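The Grey Bin

Fuad Tsegaye had the grey bin set out by 2 in the afternoon, and everything from his aunt's back bedroom that was small enough was going to pass through it. 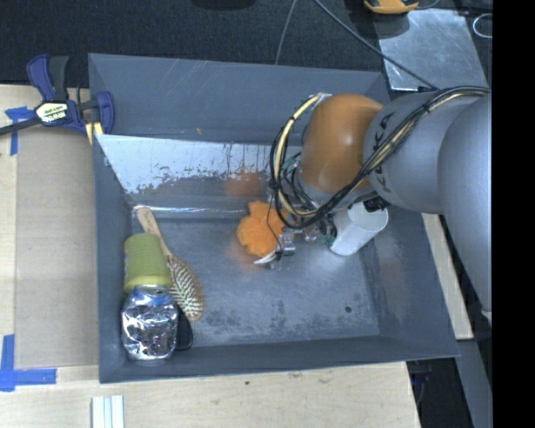
Selam said on the phone that the hairbrush was hers and he was not to give it away. She had left it there when she was at college. It had a wooden handle and pale bristles and their aunt had used it on her every morning for a whole August, hard, until her scalp stung.

"I'll put it by," Fuad said.

"And the cup?"

"There's a white one."

"She kept her teeth in a white one."

He looked at the cup, lying on its side. He didn't think it was that cup, but he said he would wash it.

Selam wanted to know about the orange toy. He told her it was still as bright as ever. Neither of them knew who it had been bought for. Their aunt had no children, and by the time she moved to Ellis Road the two of them were too old for that kind of thing. It had sat on the windowsill facing the street. The man from Gestosetti who came to read the meter used to wave at it.

"You could ask 2 pounds for it at the sale," Selam said.

"I'm not selling it."

"I'm only saying. You told me you needed 40 for the van."

The van was due at five. The wardrobe was going, and the bed, and the Indora sewing machine if the driver would lift it. Fuad had paid the 40 already, out of the tin on top of the fridge, which had turned out to have 100 in it, folded inside a bus timetable. He had not told Selam about the tin yet. He would tell her when she came down and they would split it.

"Are you still there?" she said.

"I'm sorting."

He wrapped the brush in a tea towel and put it in his coat pocket, where the handle stuck out. Then he ran the hot tap and waited for it to come through. It always took a long time in that house. Selam was talking about the curtains.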